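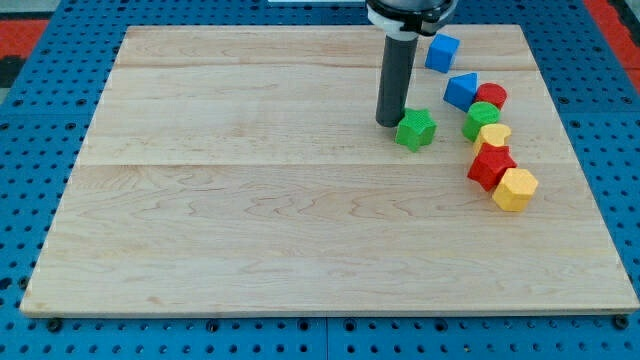

Can I use these notes to decide how often to oil my own cutting board?

They'll give you a fair starting point, but the right schedule depends on your kitchen, so treat the entries as other people's experience and keep an eye on your own board.

Skondside Board Care Notes

11 February 2022
By the Skondside maintainer

Welcome, and thanks for stopping by! Skondside is a small collection of notes on how people look after the wooden boards in their kitchens: what they oil them with, how long they wait between coats, how they wash them, what went wrong, and now and then what went very right. It started as a shared spreadsheet among neighbors in Brundberg who kept asking each other the same questions over the fence, and it has grown into something I think other people might get some use out of. The file names still show their spreadsheet roots, and I've stopped apologizing for that.

What's in it

There are 171 entries from 35 households. One entry is one board on one occasion, so a household that oiled the same board every season will show up several times, and a household that wrote in once about a cracked bread board and then went quiet will show up once. Everything lives in three files:

entries.csv has the notes themselves
boards.csv has one line per board, with whatever the owner knew of the wood, the thickness and the age
glossary.txt explains words people used differently (please read it before you email me about "seasoning")

The entries and boards files are joined on board_id. I've kept the IDs short and a little silly, and they don't mean anything.

Columns in entries.csv

board_id: which board the note is about
month: the month of the note, spelled out
treatment: what went on the board, in the owner's words
wait: how long it sat before being wiped down, also in the owner's words
wash_habit: rinse, soap, dishwasher, scraper only, or other
water_test: whether a few drops beaded up or soaked in, if anybody tried it
comment: free text, sometimes a great deal of it

You'll notice that "treatment" and "wait" are plain text. I tried to tidy them into neat categories one winter and made a mess of it. "Overnight" for one family means from supper to breakfast and for another means whenever they next remembered the board was on top of the refrigerator. In the end I put the original wording back and left it alone.

Columns in boards.csv

board_id, wood, build, thickness, age, juice_groove and used_for. The wood is whatever the owner told us. Plenty of people know they have maple or walnut, plenty have "the dark one," and I've left those as they are. Build is edge grain, end grain, face grain or unsure. If you're looking at a board with long planks glued side by side and you can't tell, look at how the end looks compared with the top, and if you still can't tell, "unsure" is a perfectly respectable answer and quite a popular one.

How the notes were gathered

Most came in on a paper form that sat by the register at Gyamfi, the kitchen shop on our main street, and the rest by email. I typed up the paper ones myself over a good many evenings, usually with tea. Where handwriting beat me I put [unclear] and moved on. A form was left out only if it wasn't about a board at all (we had a lovely one about a rolling pin, which I've kept in a drawer).

The form changed once, in September, when we added the water test question. Entries from before then have that field blank. Blank means the question wasn't asked, or was asked and skipped, and there's no way to tell those apart from the file. I'm sorry about that one and would do it differently now.

What people seem to use it for

Mostly reading, as far as I can tell! Folks like to scroll through the comments looking for a board like theirs. Jindthorpe, a woodworking night class a couple of towns over, used the entries for a lesson on finishes and kindly sent back corrections to the glossary. If you want to practice cleaning up messy text, the treatment column is a real workout, with mineral oil alone spelled more ways than I'd have thought possible.

What I'd be careful about

The people who fill in a form about cutting boards are people who care a fair bit about cutting boards. A typical kitchen probably oils much less often than these notes would suggest. Our winters are dry, with the heat running all day, and that pushes a lot of the cracking complaints into the same few months. Somebody in a damp place by the water might see the opposite trouble.

None of this is food safety advice. People wrote down what they do with raw chicken and I have passed it along word for word, including a habit or two I wouldn't follow myself. For that sort of thing, please go to your local health department.

Some notes mention nut oils. If anybody at your table has an allergy, take that into account before copying a treatment you like the sound of.

Privacy

Names, phone numbers and street names were removed before anything was typed in. The comments do mention grandmothers, birthdays and one very loved dog, and the people who wrote those lines said they were happy for them to stay. If a note is yours and you've changed your mind, write to me and it'll come out of the next version.

Known problems

Two boards were entered under the same ID in the early days and later pulled apart, so a few of their notes may still be attached to the wrong one. Thickness is in inches except where somebody used their thumb. The age column mixes the age of the board with how long the owner has had it, and for hand-me-downs those can be very different things.

Using and sharing

Please do! Copy it, print it, teach with it, put it up in your shop. A mention of Skondside is appreciated. If you fix something, I'd love to have the fix back, and a plain email with the line pasted in is fine. New notes are welcome too, in any format, and I'll get to them when I get to them.

Comments

edgegrain_ed: Very handy, thank you. Would you think about adding a column for beeswax? It's buried in the treatment text and I had to search for it under several spellings.

maintainer: I'd like to, and I'll try it on a copy first after what happened last time.

soupandbread: Spent my whole lunch break in the comments column. The one about the board in the snowbank!

quietkitchen: The boards file opens with odd characters on my old laptop. Saving it again as plain text cleared it up, in case that helps the next person.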